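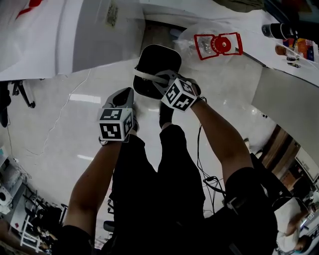 From: Gunnlaugur Bach
To: Grarnby gripper users list
Date: October 26, 2025
Subject: Re: Hand-held pair keeps losing its place

Hello all, and hello Kvido in particular,

I meant to answer this days ago, but we have been moving benches at Drillberg and my notes were in a box under another box. I hope you are not still stuck. Kvido wrote:

> We have two hand-held grippers of the Drirkov sort, with a marker
> cube on each, and we use them to teach the pick-up moves to our
> cell. The left one behaves. The right one is fine when I hold it
> level, but as soon as I turn my wrist the recorded path gives a
> little jump, and the arm copies the jump when it plays the move
> back. I have cleaned the lenses, done the full set-up again twice
> and swapped the cable. Same jump every time. Is it the cube, the
> camera or me?
>
> Kvido Charvát

I don't think it is you! We had very nearly the same trouble with the pair we use for the cell we call Erdős, and I spent a good while blaming the cameras before I looked properly at the cube. A jump that comes with turning the wrist usually turns up at the moment the tracker stops reading one face and goes over to the next one. If the faces don't sit quite where the set-up file thinks they do, you get a little step in the path at that point. Held level, you stay on the same face and all looks well, which fits what you describe.

So, before you do the long set-up a third time, try these. Take the cube off the right-hand gripper and look at the printed squares on every side. Ours had one sheet that had lifted at a corner, so slightly that I only found it with a fingernail. Then put the cube back and try to rock it on its mount with a finger and thumb, quite gently. There should be no play at all. Ours had a screw that felt tight and had bottomed out in its hole, and a shorter one cured it.

If you do have to reprint a face, please measure the black square with a decent rule afterwards and compare it with the size in the file. I once left "fit to page" ticked on the printer and lost a whole afternoon to it. Matt paper is much kinder than gloss under ceiling lights, and I would say the same about any sort of clear tape over the top (I know it keeps the grubby fingers off, I used to do it too).

When everything is back together, hold the gripper still for 30 seconds and save that as your resting record. After that turn it slowly through each face, stopping for a moment on every edge, and look at the plot of position against time. We pass it if no step is over 3 mm. I do 12 turns for each hand, both ways round, and I would always do the left one as well even though it behaves – it gives you something to hold the bad one up against, and now and then the good one has a surprise in it.

One more thing while I am on the subject. Do check that the two cubes have different marker numbers in the file, and that the left and right entries haven't been swapped by the last update. We had that in October after copying the settings over from the old machine. It showed itself only when the two hands came close together, and by then I had taken half the bench apart. I now keep a printed copy of the settings in the drawer with the spare cubes, with the date in pencil.

As for how often to do all this, we check the mounts every morning before recording and do the slow turns once a week. The jaws get stripped and wiped at 4000 closings, going by the counter in the log, though that is our own figure and comes from nothing grander than when ours began to feel stiff. If someone on the list has a better one I would be very glad to have it.

Kvido, if the cube turns out sound, could you send the raw record from a slow turn, with the camera pictures if they aren't too big? I still have the script that marks which face is being read at each moment, and I am happy to run yours through it. Do say which way up the gripper was at the start, as I always have to ask.

All the best from a rather dusty workshop,

Gunnlaugur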